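Home | Forums | New posts | Members | Search

Imden Boards > Home and Kitchen > Washing up by hand or by machine?

Posted August 25, 2026 by marrowfat_pete

Right, I want to hear from everyone on this! We moved to Grelovport in the spring and for the first time in my life I have a dishwasher (an Ankrah, came with the house, not young). I was a sink man for decades. Radio on, sleeves up, window open. I thought I'd miss it terribly and I've been converted completely. So who else has switched, and would you go back?

tansy_and_thyme wrote:
Never going back! The thing I love most is the worktop. Ours used to have a permanent hill of pans on it and now I can roll out pastry whenever I fancy. I do still wash my good knives and anything with a wooden handle by hand, and my gran's gold-rimmed cups don't go anywhere near it.

oldsinkhand wrote:
I'll be the one to disagree then. There are 2 of us here and it takes me no time at all to do a bowlful after tea. With a machine you wait days to fill it, and meanwhile everything smells of last night's curry. You also need twice the crockery.

marrowfat_pete wrote:
Fair point about the smell, though a cold rinse cycle sorts that for us. As for crockery, I'll admit we bought more. We've gone for plain coloured stuff from the Sesport market, and it cheers the whole kitchen up.

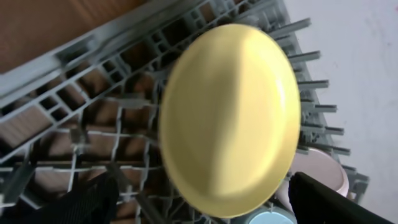

What I've got keen on is the loading. My rule is big things at the sides, nothing touching, bowls tipped so they drain, and spoons mixed in with forks so they don't nest. I moved things about for weeks before I settled on that and I enjoyed every minute of it, which says a lot about my evenings.

hobnob237 wrote:
Handles up or handles down for the cutlery? This nearly ended my marriage.

tansy_and_thyme wrote:
Forks and spoons handles down, sharp things handles up. I won't be moved on this!

oldsinkhand wrote:
None of which you have to think about with a bowl and a brush. Just saying.

hobnob237 wrote:
There are 6 of us in this house, oldsinkhand, you are very welcome to come round with your brush. Does anyone bother rinsing first? I scrape and that's it, and it all comes out lovely as long as I clean the filter.

marrowfat_pete wrote:
Scrape only here too. And yes, the filter! I had no idea ours even had one until a neighbour asked when I'd last done it. Lift it out, old toothbrush, warm soapy water, back in. Glasses came up beautifully after that.

oldsinkhand wrote:
My daughter is fitting one in her new flat in September so I dare say I'll get a go at it then. I'll report back, but I'm keeping my brush.

Page 1 of 1 | Reply to this thread
Contact us | Copyright Imden Boards | Back to top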